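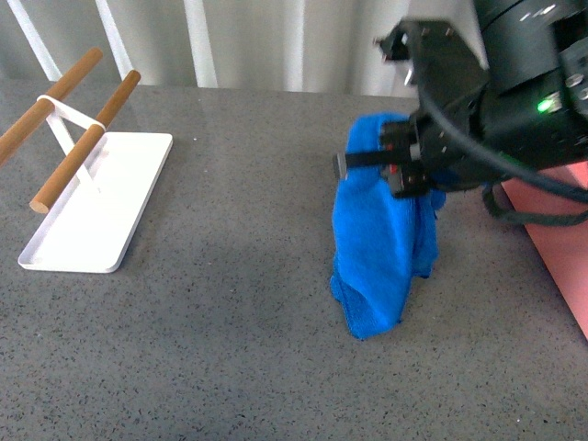 The Blue Towel Theory

Kitchens, lately. All of us in them, all day. Three meals, snacks, coffee at odd hours, and every one of those ends with somebody wiping something. Which is how a feature that was going to be on spring countertops ended up being mostly on towels.

Start with the counter anyway. Gray, speckled, the quartz look. Gourlay, the surfaces people, has sold a version of it for years and it's still the one readers write in for. Forgiving stuff. Crumbs vanish into the flecks until you run a hand over it, and then you know. White shows coffee. Black shows everything. Gray with dark and light specks shows next to nothing, so you wipe it by habit, same time every night, whether it looks like it needs it or not.

And for that, microfiber. Blue, if you ask me. Bright blue, so you can find it. I've done the tasteful oatmeal linen and it dissapears against the counter, under the mail, behind the toaster. Also blue never gets mixed up with the bathroom lot.

Washing: warm, on its own or with other microfiber, no softener. Softener coats the fibers and then you're pushing water around. Low heat or no heat after. Shake it hard before it goes up, a crumpled towel dries crumpled and smells like it.

Now the stand. Small one, countertop size, white base. A hook on the oven door is fine until somebody opens the oven. The drawer handle, same problem. A stand goes where you're working and then goes somewhere else.

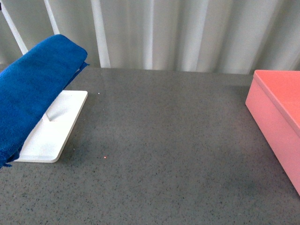 Over the top and let it drop, that's the whole technique. Keep the fold loose if you can. A thick fold stays damp in the middle long after the ends feel dry, so flip it before bed. On a stand with two rails, spread the towel over both and the air gets in between. Wood rails want a wipe down now and then, the base too. Anything with a raised rim collects crumbs, and a bit of gray water if you hang things dripping.

I've been through a few since November. The Bornura is the pretty one, heavy, stays put when you yank. The Tonosex is lighter and walks across the counter a little. 19 dollars though, and it comes apart for washing. Clernside makes a folding one I wanted to love. It folded when I didn't ask it to.

How many towels? Five or six in rotation does a busy kitchen. One out, one in the wash, the rest in the drawer. My own drawer has far more, a bulk-pack mistake, roughly 900 washes worth before I have to think about it again.

Put the stand by the sink but not right up against it, splashes. Left side if you're right handed, so it's out of the way of teh chopping. Swap the towel every 2 days, every day if there's been raw chicken anywhere near it. Old ones go under the sink for floors.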